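Puvska Toy Library, progress report to the Katness Fund
Period: up to the end of May

Dear colleagues,

In this period we worked mostly on the sorting and storage part of the project, as it was agreed in our plan. The lending itself did not stop. We were open every Friday afternoon, and 34 families are now registered with us.

The old storage was the weak point of our work. Toys came back from the families and went into big bags, and at the next opening we had to search in them for a long time. With the first part of the grant we bought furniture for the Voyle Street room, and each cabinet has its place for one kind of toy. Soft toys are now kept apart from games and books. The spending on furniture and on labels is 3594, and the invoices are attached to the financial form.

The way of returning toys is also new. Every toy is first put on the table and checked for open seams, missing parts and stains.
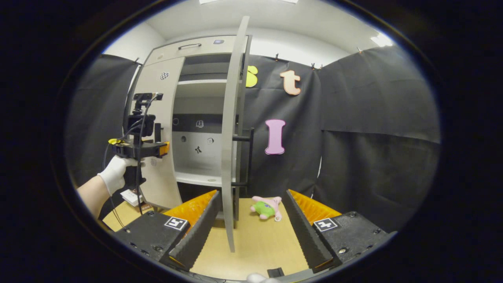 After the check, the toy goes back to its shelf, or it goes to the repair box. Plush toys need the most care in this step, especially the ones with thin arms and legs, where the stitches become weak first. In this period seven plush toys were repaired and three were taken out of lending, as the fabric was too worn.

For the labels we decided to use small pictures together with words. Many of our children do not read yet, and some parents are still learning the language. We see already that the children like to put things away by themselves when they can follow a picture. Some of the labels do not hold well on smooth surfaces, and we are looking for a stronger glue which does not leave marks.

One task is late. The catalog for the Ovmont branch should have been ready by now, but we had to write a part of the entries again after the sorting. We ask for your permission to move this task to the next period. It does not change the total budget.

With kind regards,
The coordinator, Puvska Toy Library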